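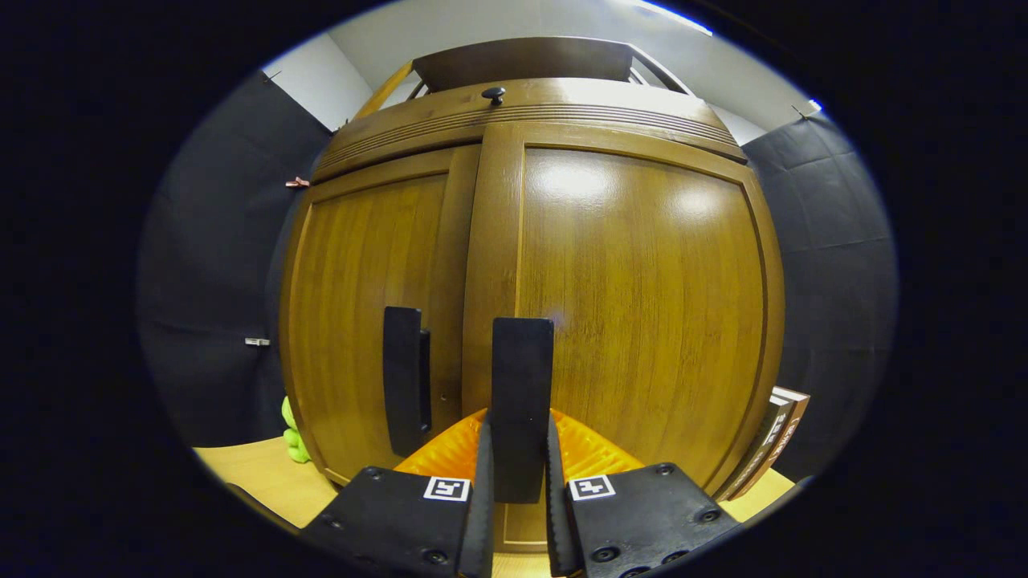
Unit 3: Trade Associations in the Food Service Industry

Instructor: Ourania Zervas
Sep 22, 2022

3.1 Definition

A trade association is a nonprofit body funded and governed by businesses in one line of work. Members pay dues and elect a board. A restaurant association may admit two classes of member: operators, who vote, and suppliers, who usually do not.

3.2 Sources of income

Dues. Set flat, by number of locations, or by gross sales. A sales-based scale tracks ability to pay but requires members to report figures they may prefer to keep private.

Program income. Food handler classes, trade shows, and rebates from group purchasing contracts.

Sponsorship. Paid by suppliers. Can create a conflict when the sponsor also sells through the group contract.

3.3 Case: Brirkport

The Brirkport association had 1,919 member locations at its July count. Roughly 25 percent of its income came from dues. The rest came from classes and from a linen and card processing contract with Kouris. Two operators, Dondetti and Kiditz, held seats on the board while negotiating separate terms with the same vendor. Read Hapeta's memo in the packet before section. Note the date on which each seat was disclosed.

3.4 Free riders

A change in tip credit or licensing law applies to every restaurant in the state, including those that pay no dues. Associations respond by tying some benefits to membership: insurance pools, legal hotlines, discounted training. Olson's term for these is selective incentives.

3.5 For next week

Jarrah Hapeta will lead section. Bring a one-page dues schedule for an association of single-location operators, with at least 6 sales brackets. State the assumed retention rate.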